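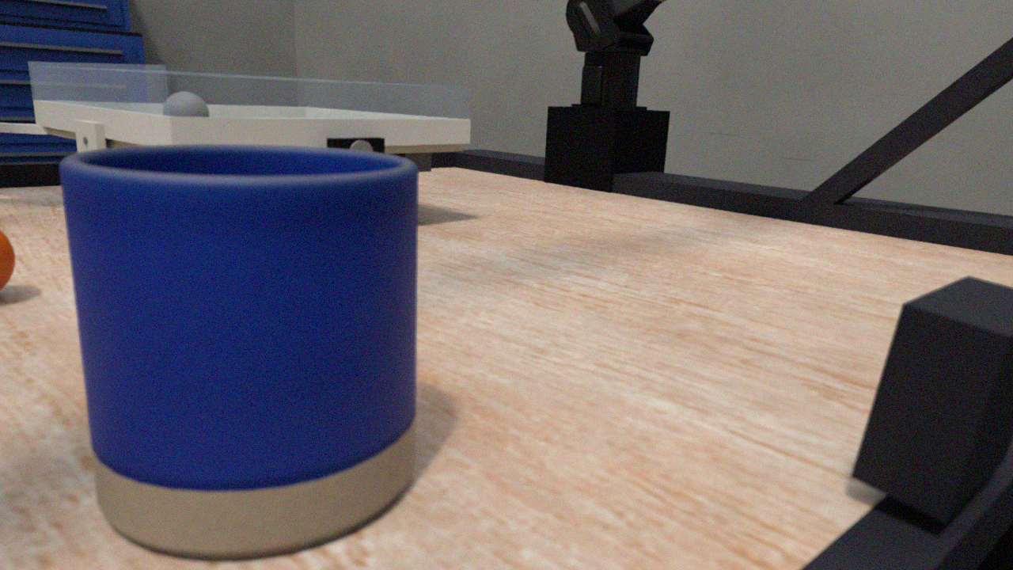

제6권 560쪽

드로켁 비행장 개방 행사

드로켁 비행장 개방 행사(Drokeck Airfield Open Day)는 드로켁 비행장에서 해마다 4월 27일에 열리는 무료 항공 행사이다. 현지에서는 그냥 ‘개방일’이라고 부르는 사람이 훨씬 많고, 나이 지긋한 주민들 사이에서는 아직도 ‘풀밭 날’이라는 옛 이름이 정겹게 쓰인다. 활주로가 포장되기 전 관람객들이 잔디 활주로 가장자리에 돗자리를 깔고 앉아 비행기를 올려다보던 시절의 이름이다. 곡예비행과 편대비행, 지상 전시, 격납고 견학이 주된 내용이며, 규모가 큰 에어쇼에 견주면 소박하지만 그만큼 비행기와 조종사를 가까이에서 만날 수 있다는 점 때문에 먼 데서도 찾아오는 단골이 적지 않다.

역사

행사의 시작은 꽤 조촐했다. 비행장의 초대 운영 책임자였던 클리터스 킨케이드(Cletus Kincaid)가 훈련기 소음에 시달리던 이웃 농가들에 미안한 마음을 전하려고 격납고 문을 열고 점심을 대접한 것이 첫 회로 꼽힌다. 그날 하늘에 오른 비행기는 5대였고, 그 가운데 한 대는 킨케이드가 손수 몰았다. 식사를 마친 아이들이 조종석에 앉아 보겠다고 줄을 서는 바람에 오후 비행 교육이 통째로 취소되었다는 이야기가 비행장 소식지에 실려 있는데, 같은 소식지의 다른 호에는 교육이 원래 없던 날이었다고 적혀 있어 어느 쪽이 맞는지는 분명하지 않다.

초기에는 개최 시기가 들쭉날쭉하여 11월에 열린 해도 있었다. 그해에는 낮게 깔린 구름이 오후 내내 걷히지 않아 모든 비행이 취소되었고, 관람객들은 격납고 안에서 수프를 먹으며 엔진 정비 시연을 구경했다. 뜻밖에 이 시연의 반응이 무척 좋아서 이듬해부터 정식 순서로 편성되었다. 날짜가 지금처럼 굳어진 것은 그다음 일로, 비행장의 첫 야간 착륙등이 켜진 날을 기념한 것이다.

활주로 포장 공사 기간에는 행사가 한 차례 쉬었다. 공사를 마친 뒤 데즈먼드 들라크루아(Desmond Delacroix)가 총감독을 맡으면서 순서표와 장내 해설이 갖추어졌고, 외부 비행단을 초청하는 관행도 자리를 잡았다. 들라크루아는 본래 관제탑에서 일하던 사람으로, 일정이 1분만 어긋나도 마이크를 잡고 관람객에게 정중히 사과하곤 했다. 그의 이런 꼼꼼함 덕분에 행사 운영이 한결 매끄러워졌다는 평이 많다.

비행 프로그램

개막 비행은 전통적으로 비행장 소속 훈련기들이 맡는다. 활주로 위를 낮게 한 번 지나간 뒤 크게 원을 그리며 고도를 높이는 단순한 순서지만, 처음 온 관람객에게는 이때의 엔진 소리가 가장 오래 기억에 남는다고들 한다. 이어서 활공기 시범이 펼쳐진다. 리투아니아 출신의 활공기 조종사 이에바 우르보나이테(Ieva Urbonaitė)는 음악에 맞추어 소리 없이 선회하며 내려오는 순서로 널리 사랑받았으며, 은퇴한 뒤로는 해설석에서 상승 기류를 읽는 법을 조곤조곤 들려주고 있다.

오후의 중심은 곡예비행단 ‘피시코’(Pisico)의 무대이다. 피시코는 복엽기 6대로 이루어진 민간 비행단으로, 30분에 걸쳐 편대 교차와 연속 공중제비를 선보인다. 단장 트리니티 휘트필드(Trinity Whitfield)는 어린 시절 이 행사를 보러 왔다가 비행을 배우기로 마음먹었다고 밝힌 바 있으며, 지금도 착륙 후에는 울타리 앞까지 걸어와 관람객과 한참씩 이야기를 나눈다. 마지막 기동에서 흰 연기로 커다란 고리를 그리고 그 한가운데를 한 대가 통과하는 ‘단추 꿰기’는 행사의 상징처럼 여겨진다.

지상 전시와 부대 행사

지상 전시장에는 농업용 항공기, 구급 헬리콥터, 복원 중인 연락기 등이 놓인다. 복원기 ‘웰라’(Wella)는 어느 헛간에서 동체만 발견된 기체로, 비행장 정비반이 오랜 세월 조금씩 고쳐 오고 있다. 관람객은 해마다 얼마나 진척되었는지 직접 살펴볼 수 있고, 날개 천을 씌우는 작업을 거들어 볼 수도 있다. 아직 하늘을 난 적은 없지만 웰라의 안부부터 묻는 단골이 많다.

어린이 구역은 ‘팝’(Pop)이라는 이름으로 운영된다. 종이비행기 멀리 날리기, 바람자루 만들기, 무전 용어 배우기 같은 순서가 있으며, 교사 출신인 주니퍼 퀸타니야(Juniper Quintanilla)가 처음 기틀을 잡았다. 종이비행기 대회의 수상자에게는 관제탑에 올라가 개막 비행을 지켜볼 기회가 다음 해에 주어진다.

관람과 안전

입장과 주차는 모두 무료이다. 관람 구역은 활주로 남쪽에 마련되며, 비행이 이루어지는 동안에는 활주로 북쪽 농로의 통행이 제한된다. 옆바람이 강한 날에는 곡예 순서가 짧아지거나 활공기 시범이 빠지기도 하는데, 변경 사항은 장내 방송과 정문 게시판을 통해 알린다. 드론과 연은 반입할 수 없고, 반려동물은 소음에 놀랄 우려가 있어 동반을 삼가도록 권한다.

같이 보기

곡예비행
복엽기
활공기
드로켁 비행장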